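Home | Visits | Workshop Notes | About | Contact

14 March 2025
Posted by the editor

So I finally got out to the Derkora open day, after missing the February one with a flat tyre (still cranky about that). They're in the old carpet warehouse behind Evotley, and if you're driving, park on the Ngata side or you'll be walking for ages.

The bit I'd come for was the bin-changing trial. Two arms, one bin, a pile of bags, and the job is to get a fresh liner in and over the rim. Sounds like nothing! I've got teenagers who can't do it. Most of the morning it went along nicely, and then on run 447 the right arm closed on the rim and just stayed there. The screen said the gripper was open. It plainly wasn't, and the controller kept throwing up error 2052, which in their book means the finger position and the motor position don't agree.

What I liked was that they didn't hide it. The operator hit the stop, everyone went back behind the yellow tape, and we waited 4 minutes for the pressure reading to drop before anyone reached in. Someone near me muttered that you could just yank the bag out. Well, no, you couldn't, because a stuck gripper can let go whenever it likes, and there's a second arm right beside your ear.

The fault got blamed on a Prekum position sensor that reads badly once thin plastic gets pulled in between the plates. They've changed it twice already. I asked whether a guard would help and got a long, cheerful answer about bag thickness that I only half followed, but there's a new cover coming and they want it on before the next open day.

Sausage sizzle was good, too. Get there before noon, the onions run out.

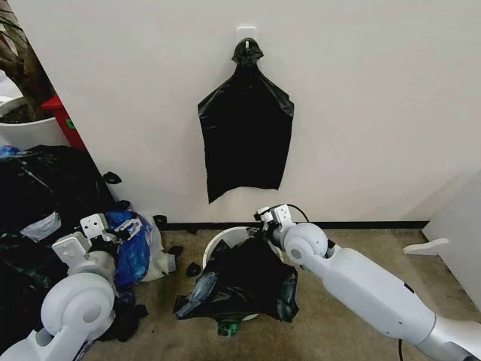 Marlee wrote in to say that four minutes is too short for her liking, and that at her work the rule is power off and a lock on the switch before a hand goes anywhere near a jammed gripper, no matter what the screen says.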